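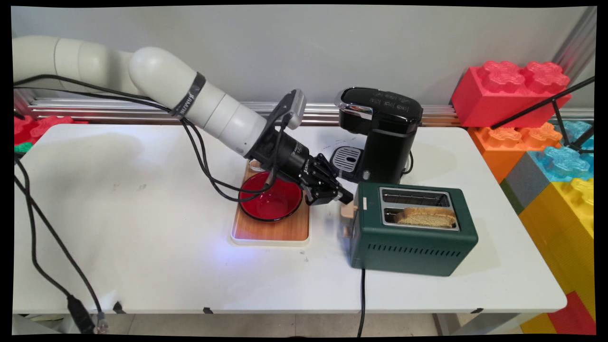 Quick one from the Driltwood kitchen before I run out the door. February soup swap is ON, same place, doors at 5:30 pm, ladles down by 8.

For anybody new: you bring one big pot, you go home with other people's soup. Quarts if you can, pints are fine. Label the lid AND the side, lids wander. Last month three tubs came back to my house with no name on them and I still don't know what the green one was. Tasty though.

Lables must say:

- what it is
- meat or no meat
- nuts, dairy, shellfish, wheat
- the date you cooked it

Cool it before you bring it. Overnight in the fridge, shallow pans if it's a thick one like split pea. We don't have the fridge space to chill a hot stockpot and the old Kondmont unit in the hallway is only good for drinks at this point.

Money stuff. The freezer fund is at $3,514, thank you thank you. That includes the bake table and the check from Galbraith Hardware. Frida Þórarinsdóttir has been pricing chest freezers and wants the bigger one, I want the one that fits through the side door, we are talking. If you own a tape measure and have opinions come find us.

Head count so far is 58 which is a lot for that room. Please park on the church side, not in front of the dentist. They have evening patients now and they were nice about it last time, let's not push it.

Hjalti Ketilsson is doing the bread again. Rye and a plain white. He needs 2 people to slice from 4:45 on, bring your own bread knife if you like it sharp because ours are awful. Butter is covered. Somebody please bring salted anyway.

Still short on:

- brothy soups (we have SO much chili)
- something little kids will eat
- masking tape, markers that work
- clean quart containers, lids that match

Lentil recipe people keep asking for: it's in the blue binder, page with the stain. Red lentils, onion, can of tomatoes, cumin, lemon at the end. Don't skip the lemon. I double the cumin, Frida says that's too much, suit yourself.

Leftovers go to the Grurkero Street pantry same night, so we need a driver with a flat trunk. Reply to this email or text me, texting is faster. I'm not great at teh inbox this week.

Bowls and spoons provided. Bring a bag to carry stuff home in.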